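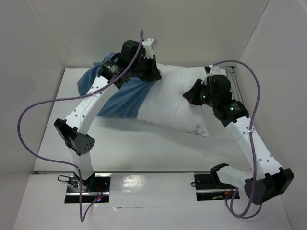 3.2 Covers and edge wear

Pillow covers were chosen from the Pemside linen set, which lists 485 items by weave, closure and finish. We kept only covers with a single open end. Denim was included for its stiffness: a twill cover holds a fold where a plain cotton one slides flat, and the opening has to be worked over the pillow in short steps, one corner at a time.

Edge condition was graded by Karppinen on the four-level Tenus scale before each block of 11 fittings. Fraying was recorded separately from lint, which brushes off and has no effect on fit. Dark marks on white cloth were noted but did not lead to exclusion. 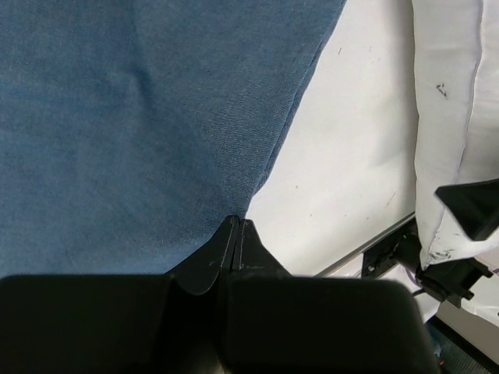

Figure 4. Blue denim with a slightly frayed edge; white cloth with dark smudges at right.

The edge in Figure 4 looks thicker than the cloth next to it, as if folded over or seamed. Thick edges of this kind were entered as "doubled" in the Mirbridge log. Kılıçarslan repeated the grading on a Sunday with the labels covered, and disagreements were settled in favor of the lower grade.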